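双臂夹爪工位的操作规范，我是怎么一条条写出来的

五月份我接手Plilness实验间的操作守则，原来那份只有一页纸，写着“注意安全”“保持整洁”，看完跟没看一样。我跟着班组泡了一阵子，把大家口头上的习惯都记下来，改成现在这个版本。下面按我们干活的顺序讲，你要是也在给自己的工位写守则，可以直接拿去改！

第一步 先看夹爪，再碰别的

开工头一件事是检查两根手指。从腕部相机的画面里看最省事：指尖张开，中间不夹东西，两边高度差不多。镂空槽里面也要瞄一眼，碎屑最爱往那儿钻（我在Kidico的老东家吃过这个亏，半天没找到原因）。 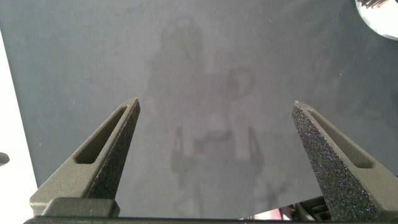

腕部视角，夹爪张开，指间没有夹持物。

顺便说一句反光。深色光面的板子会把人影映进画面，做视觉识别的时候挺烦人的。我们的规矩是：正式跑程序之前，人退到黄线外，再重新看一遍画面，影子还在就调灯，别指望算法自己消化。

第二步 手和夹爪不能同时进工作区

这条我写得最硬。只要有人的手要伸进去，不管是理线、摆板还是捡东西，先按暂停，口头报一声“手进”，出来再报“手出”。听着有点傻，喊两天就习惯了。恢复运行由报的那个人自己按，别人不许代劳。线缆也归在这一条里，散着的线圈要收到夹爪够不着的地方再开工。

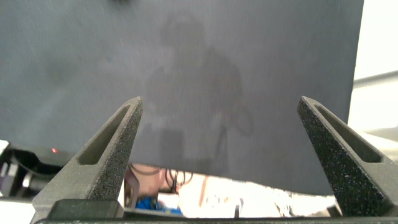 Chae-won Yang看完初稿给我留了一段话：“光喊不够，机器一响谁听得见？我建议暂停之后再把速度档拨到最低，恢复的时候从低速走一遍，没问题再往上提。还有，急停按钮要放在伸手的人自己够得着的那一侧，放对面等于没放。”我觉得说得特别对，两条都加进去了，急停的位置还专门在地上贴了标记。

第三步 摆料

我们拿来练手的任务是把小齿轮套到白色圆环底板的销子上。摆料时守住下面几点：

1. 黑垫子铺平，四周留出白色台面。垫子有折痕没关系，鼓包不行，齿轮会歪。

2. 底板放在两条臂都够得到的位置，别贴边。放好以后用指头轻推一下，会滑就重新放。

3. 套齿轮一次只动一个。夹爪对着还躺在垫子上的那个齿轮时，已经在底板上的就不要再去拨弄，看着不正也忍着，等这一个放完再说。另一条臂停在角落里待命，不许两条臂一起往底板上凑。

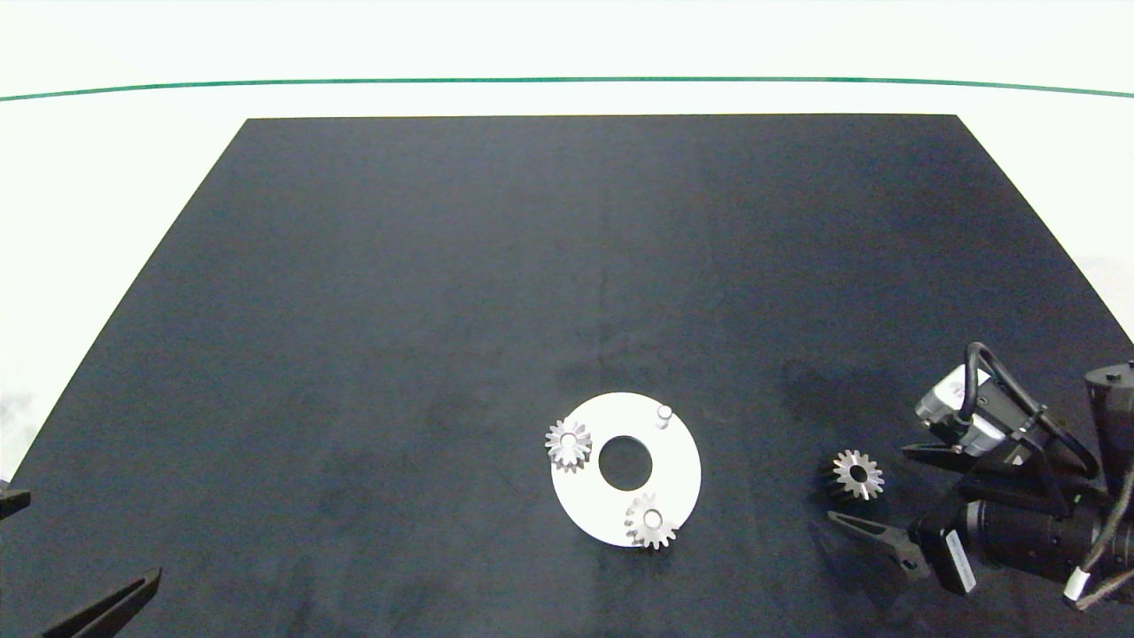 4. 复位时把齿轮从销子上取下来，分散放在垫子上，彼此留够下爪的空。我们定的是连续失败2次就停，查原因，别硬试第3次。以前有人一口气试了8次，最后销子歪了，那块底板后来只能拿来压文件。

5. 下爪前看一眼夹爪底下有没有压着齿轮。从头顶相机看，机身很容易把零件挡掉一半，数不齐就先把臂抬起来再找。 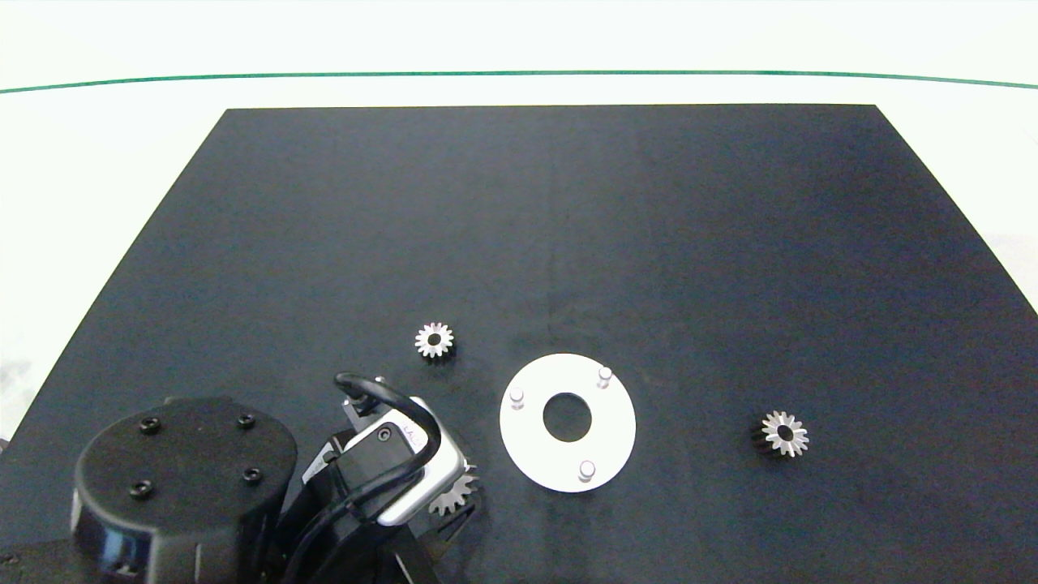 第四步 记录和交接

每跑完一轮写一行：谁操作、用哪条臂、停过没有、为什么停。没停过也要写“无”，空着我会当成没填。我们用的表是从Dilisdale那边要来的，原表有十几栏，我砍到4栏，填的人一下子就多了。

换班的时候两个人一起站在工位前，把第一步重做一遍，再签字。机器可以不断电，但必须处在暂停状态，夹爪张开，里面不留料。

几个常被问到的小地方

手套戴不戴？我们规定摆料时不戴，捏小齿轮要手感，宽松的手套还容易挂住线。袖口要扎紧，挂绳工牌摘掉。

新人多久能单独操作？跟满2个班次，再由带的人看着完整走一遍，包括一次故意触发的急停。

守则多久改一次？我是每次有人抱怨就先记在最后一页，攒够了一起改。上一版攒的那些里，意见最多的是暂停口令，So那个组嫌“手进”“手出”听起来太像，想换成别的词，目前还在试。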